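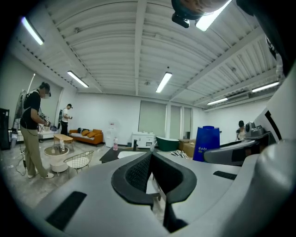
Borislav Nikolaidis wrote in to say that he had read three pages on hand-held data collection and still couldn't tell whether any of it works, or whether people are waving plastic grippers around and calling it a method. It's a fair complaint. He sent most of the questions below, and we added the ones we get from people thinking of signing up as a site. The answers come from those of us who clean and check the recordings at Nivalgate, so expect less cheer than you'd get from the sales side.

Why collect with a hand-held gripper at all? Why not drive the real robot?

Cost and speed, mostly. A person holding a gripper can do a task at close to normal pace, in a room that has no robot in it. Driving an arm remotely is slow and tiring, and somebody has to haul the arm to the site. The catch is that a person's wrist and shoulder can do things an arm can't. We throw out a fair number of examples for that reason alone, and we think some teams who report very high yields aren't checking.

What does one example contain?

Video from the camera on the gripper, the path the gripper took through space, how far the fingers were open at each moment, and a short text label saying what the person was trying to do. At sites using the Dirkar kit there is also a track from the headset. An example runs from the moment the person starts reaching until they let go and back off.

How many examples does a task need?

We don't know, and we'd be careful with anyone who gives you a number before seeing the task. Our last full batch had 3,168 recordings. After checking, 727 of those were set aside. The model trained on what was left did well on picking up bottles and badly on drawers. More drawer examples helped a little. More drawer examples from a second building helped a lot more.

Set aside for what?

Lost tracking was the biggest group. Then came wrong labels, clips where the fingers never closed on anything, and clips where the person changed their mind halfway through. That last kind is hard to spot with software. It looks like a valid path to the checker and teaches the model to dither.

Does the room matter?

Yes, more than the brochures let on. The tracking leans on things it can recognize from one moment to the next. Plain white walls and bare floors give it very little. Furniture and boxes help, provided they stay where they are during a take. Ribbed ceilings worry us, as one rib looks a lot like the next, and we have seen a track jump sideways when the gripper was tipped up. We can't prove the ribs did it.

Should we turn the lights off and use daylight?

Leave the ceiling lights on and pull the blinds down if sun is coming in. Changing light over an afternoon does add variety, and some people on our side argue for it. Fine, but get the variety on purpose, in separate sessions, with a note in the log. When it sneaks in we can't tell it apart from a bad exposure setting.

Can several people record in the same room?

They can. We used to forbid it and dropped the rule when it became clear that sites were ignoring it. Other people in view are a normal part of the places these robots are supposed to work in. What does cause trouble is two people reaching for things on the same table. The model has no way of knowing that the second moving hand has nothing to do with the task. Give each person their own area and keep it for the whole session.

Do people in view have to agree to it?

Everyone in the room signs the consent form before anyone presses record, whether or not they are holding a gripper. A mask over the lower face doesn't change this. Masks don't make people anonymous, and we don't treat them as if they do.

How long is a session?

Two hours, with breaks. The kit is heavier at the end than at the start, and the recordings show it. Past the second hour the paths get shorter and lazier and people stop opening the fingers all the way. One site insisted its staff were fine for four hours. We plotted finger opening against time for them and they went back to two.

What about cables?

If your kit has one, run it behind you and leave slack. Check it before each block. A cable that pulls on the headset gives a small steady error, too small to trip the automatic check and big enough to ruin a grasp. We have lost whole mornings this way.

Do we have to calibrate every time?

Every time the gripper is picked up after a break. It takes 14 seconds. The Muto manual says once a day is enough. We tested that on 7 grippers and wouldn't rely on it.

My collector keeps fumbling. Should those clips be deleted?

No. Mark them as failed and keep them. A fumble followed by a recovery can be the most useful thing you send us, provided the recovery comes from the person and the object wasn't reset by somebody off to the side. Deleting on site also makes your success rate look better than it is, and then we plan the next batch on a false figure.

Is the result really a robot that can work in any home?

No. We've read that claim too. A model trained on ten rooms works in rooms that look like those ten – and sometimes falls over in one of the ten if the sofa has been moved. The Krishnan test set was built to catch this, with rooms held back from training completely. Scores on it are lower than scores on familiar rooms, for us and for every outside model we've run on it. If a supplier shows you results, ask which rooms were held back. If the answer takes a while, you've learned something.

Could the money be better spent on simulation?

For some tasks, probably. Rigid objects on flat surfaces are handled well enough in simulation that we have stopped paying people to record them. Cloth, cables, bags and anything with liquid inside still go to people. We look at this split again every February.

How do we get paid for rejected clips?

The same as for accepted ones, up to about a third of the batch. Above that we stop the session and look at the kit with you before going on. Paying only for accepted clips was tried in the first year, and what we got was a lot of very easy, very similar grasps of the same bottle.

Where do we send questions that aren't answered here?

Use the contact form and put your site code in the subject line. Without the code it goes to the general inbox, and replies from there are slow.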